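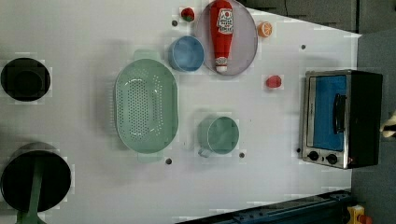
Häufige Fragen zur Spielküche

Seit ich hier im Blog über unsere Spielküche schreibe, landen immer wieder dieselben Fragen in meinem Postfach. Ich hab sie endlich mal gesammelt. Wenn deine nicht dabei ist, schreib mir einfach, ich antworte wirklich (manchmal dauert es halt ein paar Tage).

Stand: 17.03.2018

Was gehört für dich zur Grundausstattung?
Zwei Töpfe, ein Sieb, eine Schüssel, eine Tasse und ein Teller. Damit lässt sich alles kochen, was Kinder so kochen wollen, also vor allem Suppe. Ich hatte am Anfang viel zu viel gekauft und hab dann die Hälfte wieder in den Keller getragen. Seitdem wird mehr gespielt!

Und welche Lebensmittel?
Ein bisschen Obst und Gemüse, bei uns sind Erdbeere, Tomate und Orangenscheibe die Dauerbrenner. Und Ketchup! Die rote Ketchupflasche ist das mit Abstand beliebteste Teil, die kommt auf alles drauf, auch auf die Orange. Falls du nur ein einziges Extra kaufen willst, nimm die.

Lohnt sich ein kleiner Spielofen?
Ich war skeptisch, weil so ein Ding ordentlich Platz wegnimmt. Aber gerade die Drehknöpfe sind der Hit, da wird ständig die Temperatur verstellt (200 Grad, immer 200 Grad, egal ob Kuchen oder Tomatensuppe). Unserer kam im Dezember dazu und ist seitdem Pflicht. Stell ihn an den Rand vom Tisch, dann bleibt vorne genug Fläche zum Schnippeln und Servieren.

Welchen Tisch nimmst du?
Einen hellen, niedrigen, ohne Schnickschnack. Auf Weiß findet man auch die kleinen Sachen schnell wieder. Der Nachteil: Man sieht jeden Krümel und jeden Filzstiftstrich. Damit kann ich leben.

Wie deckst du den Tisch, bevor es losgeht?
Ich verteile die Sachen gern locker, sodass alles zu sehen ist. Teller nach hinten, Schüssel und Sieb daneben, das Obst drumherum. Die Ketchupflasche lege ich quer über den Teller, das ist sozusagen mein Startsignal – und meistens ist die Ordnung nach 5 Minuten sowieso dahin.
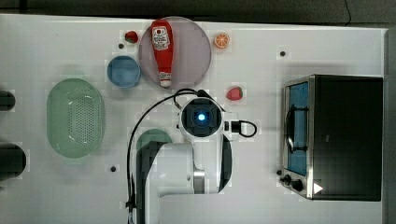
Perfekt muss das alles gar nicht aussehen. Wenn die Erdbeere mal woanders liegt als gestern, merkt es garantiert jemand, und schon geht die Diskussion los, wer heute Marktstand ist.

Wo hast du die Sachen her?
Bunt gemischt. Einiges ist vom Flohmarkt, ein paar Teile sind von Fevholm, und bei Drarnel hab ich mal ein Nachfüllset mit Obst bestellt. Nein, ich bekomme dafür kein Geld. Ob die Farben zusammenpassen, ist mir ehrlich gesagt egal.

Wie machst du das Geschirr sauber?
Warmes Wasser, ein Tropfen Spülmittel, Bürste. Für das Sieb nehme ich eine alte Zahnbürste, in den kleinen Löchern setzt sich gern Knete fest. Den Ofen wische ich nur feucht ab. In die Spülmaschine stecke ich nichts davon, da ist mir mal ein Becher krumm geworden.

Wie räumst du das alles weg?
Zwei flache Kisten: eine für Geschirr, eine für Lebensmittel. Schüssel ins Sieb, Tasse in den großen Topf, fertig. Der Ofen bleibt stehen, sonst baut ihn keiner wieder auf – ich am allerwenigsten.

Ab welchem Alter passt das?
Schau bitte immer auf die Packung. Kleine Teile wie Tomate und Erdbeere lege ich weg, sobald Kinder unter drei zu Besuch sind. Töpfe und Schüssel dürfen alle haben, auch zum Trommeln.

Kann ich deine Packliste haben?
Klar! Schreib mir kurz über das Kontaktformular, dann schick ich sie dir als PDF.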